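Wednesday, December 7, 2022

Woke at six to the sound of the boiler thinking. Decided against joining in and lay there composing my defence in the matter of the drinks.

The matter of the drinks is as follows. I have been in charge of the cold cupboard since August, a post I got by standing nearest to it. The job is to see that there is something to drink, that it faces the front, and that people do not put their half-finished yoghurts behind it. I was under the impression that I did this rather well. Then on Monday Quang Đoàn asked me, very kindly, whether there was a system. When a kind man asks if there is a system he has already looked for one.

So I have spent three days on cans. I'm a grown woman with a degree in medieval history.

My first idea was to go by colour, and it lasted until I noticed how many drinks are red. Fanta is supposed to be orange. I have believed this all my life, along with everything my mother told me about swimming after lunch, and yet there is a red one, and it's popular. Put it next to the Coke and from across a room you have a wall of red and a lot of people going back to their desks with the wrong thing. Quang said by brand, then. By brand is fine until you reach the ones we have a single can of, which sit about on their own like the last guests at a wedding.

My second idea was height. The Celsius is tall, so it goes at the back, or at the end, or wherever you put tall things that people want to reach first. I drew a plan on the back of a Statell delivery note. The plan was handsome. It had arrows. I then found it only worked if we never bought any more Celsius, which the marketing end of the building would not stand for. One of them told me the tropical flavour was "basically breakfast". I had toast, myself, and said so, and we parted coolly.

The delivery came at eleven, 76 cans from Briltisetti, who had been asked for some 39. I rang them. The woman was charming and said it was the minimum. I said it had not been the minimum in August. She said no, it hadn't, and we listened to one another breathe for a while. The surplus is under my desk and I now sit with my knees to one side, like the Queen on a horse.

Lunch: soup, at Đàm, with extra chilli that I did not ask for and did enjoy. Left my umbrella there. Went back for it. Wrong umbrella, better than mine. Took it, felt guilty as far as the corner, went back again.

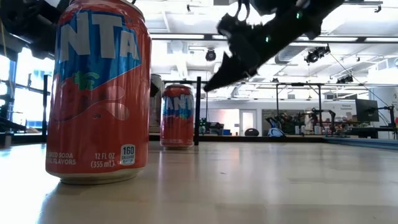
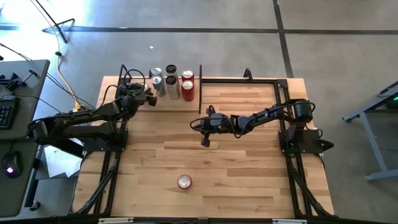
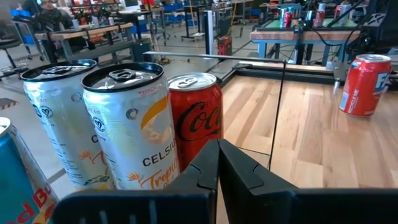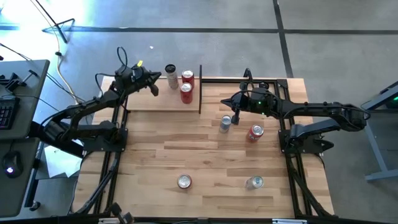
Photos: Unda

Looking through them again after supper, I have come round to the two rows of three. It pleases the eye. It's how my grandmother kept her tins, and she never lost a peach. The red ones one behind the other, at the end, where a person can find them without reading anything — I could live with that. It does nothing for the 76, of course, or for my knees.

I'm less sure about a can lying on its side. It brings out the same feeling in me as a picture hung crooked in somebody else's house. I have also learned that the red Fanta has 160 calories on the label, a thing I had avoided knowing, and I had one this afternoon before I knew it. I shall count it as an earlier era.

Tomorrow: ring Briltisetti again, be firm. Ask Quang if rows of three counts as a system. Buy own umbrella, a bright one. The yoghurts have started coming back — there were 4 this evening, and one has a name on it, and the name is mine.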